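Pirkbridge reading lounge gets its sofa back, and a few words on keeping it plump

Regulars at the Clovidus building will be glad to hear that the corner sofa in the reading lounge is back in its old spot against the beige wall, and that it has come home with fresh filling in every cushion. It had been away since August, which felt like a very long time to those of us who like to sit down with a book after lunch, and the folding chairs that stood in for it won't be missed by anyone (they were kindly lent, and we do say thank you for them!).

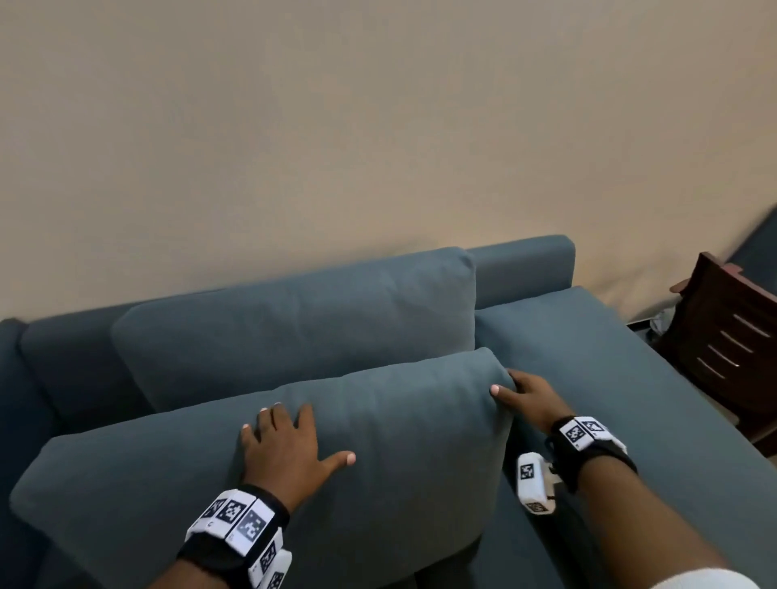 PIRKBRIDGE, 2024-01-23 - The work was done by Muso, the small upholstery shop on the river side of town, and the bill came to 2,424 dollars. Of that, 1,454 dollars was raised at the summer book sale and the rest came out of the furnishing fund, which still has a little left in it for a lamp. The blue fabric is the same one the sofa has always had. There was some talk of changing it to a green or a rust color, and samples were passed back and forth for weeks, but in the end most people who wrote in said they were fond of the blue and wanted it left alone.

What did change is the inside. The old filling had packed down so far over the years that anyone sitting in the middle could feel the platform underneath, and getting up again took some planning. The new filling is a good deal springier, and it does ask for a bit of attention in return. Loose cushions like these want a proper handling now and then, with a hold on each upper corner and a good shake, so the filling drops back to where it belongs and the corners fill out. 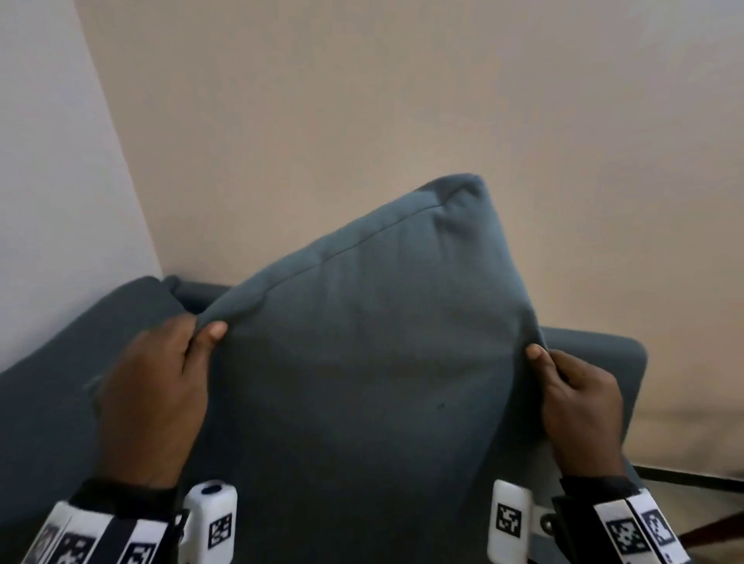 A few minutes at closing time

Muso sent along a page of advice with the sofa, and it is taped inside the door of the magazine cupboard for anybody who would like to read the whole thing. The short version is that the back cushions should be lifted out, shaken, turned around and set back against the frame, and the throw pillow can go wherever you like it best. After that the seat gets smoothed from the back toward the front with flat hands. It takes a few minutes, and it is rather a pleasant job at the end of the day when the lounge is quiet.

If you feel a lump in the seat, please press it out with your palms and try not to punch it, as the page is quite firm on that point. Crumbs can be brushed off with the soft brush on the windowsill. For anything wetter than crumbs, leave a note at the desk and it will be seen to in the morning.
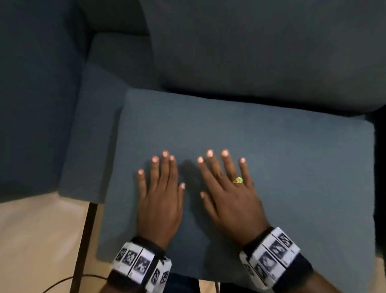
Page last changed: 2 days after first posting, to correct the closing time

The lounge now closes at 20 minutes past five, and we are sorry to those who came by early on the strength of what we first wrote. The Mai tea counter next door keeps its own hours, as it always has, and you are welcome to carry a cup through as long as it has a lid on it. Please do use the side table and keep the arms of the sofa clear, tempting as they are - they are just wide enough to make you think a saucer will be safe there.

One more thing about the cushions, and then we will let you get back to your day. They can look a little uneven for the first few weeks while the filling settles,
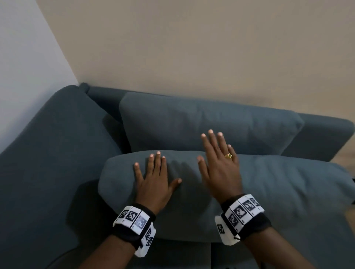
and a pat along the top edge as you get up will help them along nicely. Muso will come by in the spring to check the seams, and if you notice a thread working loose before then, please don't pull it. Tell the desk which cushion it is and somebody will put a pin in the spot. The next fund to be opened is for the two armchairs by the window, with a goal of 2,000 dollars, and the jar is already out beside the returns shelf.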